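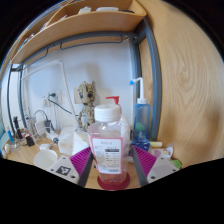 The clear bottle on its coaster, with the pump bottle and the blue wash bottle.

Re: [Wallura] Liquids on a wood desk, where do you keep them?
Posted by Trinidad Tagle, October

On the Wallura list R. wrote:

> I do my small repairs at the same desk I use for the
> computer, and I am tired of moving bottles. I have a
> cleaner, a pump bottle and a wash bottle that I fill from
> the tap. All three leave rings. I bought a plastic tray
> but it takes up the whole back of the desk, and things
> collect in it until I can't get at the bottles anyway.
>
> The desk is 60 cm deep and light wood with what I think is
> an oil finish. There is an outlet on the left so all the
> chargers live on that side. I can't move those.
>
> Do people here use a tray, a shelf or nothing at all? Also,
> how do you tell your bottles apart once the labels come
> off? Two of mine look the same from the back.
>
> R.

My desk is also light wood and also has the chargers on the left, so most of this should carry over.

I gave up on the tray for the same reason you did. Mine was a Fotilska, the long one with the raised lip, and it was fine for a month. Then a spill got under it and I didn't find out until I lifted the thing to dust. The mark is still there. With a tray you only look underneath when you clean, and I don't clean that often.

What I use now is a coaster, and only under the bottle I pick up most. It is a round dark red one and the clear bottle stands on it. The color helps more than I expected. The desk is pale, and a dark red disc is easy to aim for when you are looking at your work and putting a bottle down with the other hand. If I come back and the disc is bare, I know the bottle has gone off somewhere.

The other two don't get coasters. The pump bottle stays put and you press it where it stands, so it doesn't pick up drips on the bottom the way a poured bottle does. I do wipe under it. The wash bottle drips from the spout and not from the base, and a coaster would not catch that. I turn the spout so it points over the desk and not over the edge, after one wet chair.

On the arrangement:

The one you reach for goes in front. The pump bottle can be directly behind it, as long as the nozzle is taller or a different color. Mine has a red top and I can find it without moving anything. The wash bottle goes to the right. You said your outlet is on the left, and I would not put anything with a spout on that side. I keep the charger, the cables and the marker over there and the liquids away from them. It isn't a large gap on my desk, I know, but it has worked.

60 cm is enough depth for two rows. It is not enough for three. When I tried three, the back row was bottles I had forgotten about, and one of them was a Rernine refill that had gone cloudy.

On telling them apart, I would say shape first, then color, then label. Mine are a clear bottle with a screw cap, a white one with a pump and a blue one with a long spout, and I have not mixed them up. If two of yours look the same from behind, pour one of them into something else. Rinse the new bottle well and let it dry with the cap off. Barua used to sell empty ones in a 400 ml size, which is bigger than you want on a desk but good for the cupboard. I fill the small ones from those.

Please do keep the printed label on anything that came with one. The fine print wears off before the rest, and that is the part with the warnings. I put clear packing tape over a label on the day I open the bottle, all the way around so that the ends overlap. It has to be dry when you do it. On the two labels where I was careless the tape lifted at a corner and let water in, and that was worse than no tape. If you have to write your own, write it on two sides. I use a marker on masking tape and change it every 6 months or whenever I can't read it.

For the rings you already have, I can only tell you what I did on oiled wood. Check first that it is oil. Put a drop of water somewhere out of sight and see whether it soaks in and darkens the spot. If it just sits there for a long time you probably have a varnish, and then you should ask someone else, as I have never fixed one. On mine I rubbed lightly with 400 grit paper along the grain, wiped off the dust, put on a thin coat of oil and buffed it after 15 minutes or when it started to feel sticky. I did this twice. The light rings went away. The one from under the tray went lighter but I can still find it.

Whatever rag you use for the oil, lay it flat outdoors to dry and don't leave it balled up in the trash.

I don't have a good answer on small things piling up. You can see a few things by the foot of the blue bottle, and they get there by themselves. A cup helps a little - I have a white one toward the front - but then the cup needs emptying. The little tree figure at the back does more good than the cup. I don't like to bury him, so that part of the desk stays fairly clear apart from the tissues in front of him.

One question back to you and the list. Has anyone found a wash bottle where the spout doesn't keep dripping after you let go? I have tried loosening the cap a little before I set it down, and that helps, but then I forget and squeeze it with the cap loose. I would also like to know if the bigger Fotilska trays still have the lip. Somebody wrote here a while ago that they had changed it, and I can't find the message in the archive.

Trinidad

Wallura list archive | Contact the list owner | Messages copyright their authors | Back to top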